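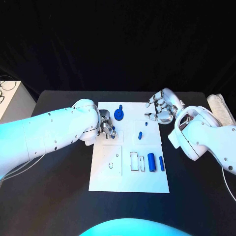 3.2 Les pièces et leurs logements

J'ai longtemps cru que le choix des pièces était un détail d'intendance, et c'est Edvin Aasen, en relisant ma première version du protocole, qui m'a fait changer d'avis (il avait raison, je le lui ai dit, il me le rappelle souvent). Un plateau à chevilles, ça a l'air tout bête : des formes, des trous, on met les unes dans les autres. Sauf que la difficulté se joue presque entièrement dans les écarts de taille ! Sur la figure 1, on a par exemple un gros cylindre bleu debout à côté d'une tige bleue bien plus mince, et je tenais beaucoup à ce voisinage, parce que les deux ne demandent pas du tout la même prise. La petite cheville bleue toute droite, en haut à droite du plateau, pose encore un autre problème : il y a si peu de matière à saisir que le moindre décalage des doigts se paie tout de suite.

Figure 1. Le plateau blanc et ses pièces bleues, sur table sombre.

Pour la couleur, nous avons fait simple. Blanc pour le plateau, bleu pour tout ce qui se déplace, et je n'ai pas regretté ce choix une seule fois. Dans la série précédente, montée à Lunde, les pièces étaient grises sur fond gris et je passais mes soirées à plisser les yeux pour savoir si une cheville était dans son trou ou posée juste à côté. Bresow, qui nous a fourni les premiers jeux, proposait aussi un assortiment multicolore, très joli d'ailleurs, mais la couleur devenait alors un indice : on apprend vite que le rouge va en haut, et on ne regarde plus la forme. Or c'est bien la forme qui m'intéresse ici.

Les logements sont de deux familles, les ronds (ou ovales) et les rectangulaires. J'avoue une faiblesse pour les rectangulaires, qui obligent à penser à l'orientation avant de descendre la pièce. Un cylindre, on peut le tourner comme on veut, il entre ou il n'entre pas ; un bloc à section rectangulaire, lui, se coince en biais avec une facilité déconcertante, et on se retrouve à tapoter dessus comme sur un tiroir de vieille commode. Nous avons compté à part ces coincements, qui figurent dans le tableau 4 sous l'intitulé « blocage partiel ». Sur 1481 essais retenus, plus de 400 en comportent au moins un, et j'aurais parié sur beaucoup moins.

Reste la question de la position de départ. Dans le protocole Hurnitz, dont nous sommes partis, toutes les pièces commencent debout. Nous avons gardé cette condition (condition A) et ajouté une condition B, avec 2 pièces couchées ou inclinées au début de l'essai, ce qui change complètement la façon d'aborder la saisie. Je reviens sur la comparaison à la section 4, mais autant le dire tout de suite : la condition B est celle qui m'a le plus appris, et celle qui a demandé le plus de patience. Les mesures de jeu entre pièce et logement, faites en novembre au pied à coulisse, sont données en annexe.

Rechercher dans la revue OK

Ce site utilise des cookies pour mesurer son audience. Accepter Refuser

© Cahiers Hendex – Contact – Haut de page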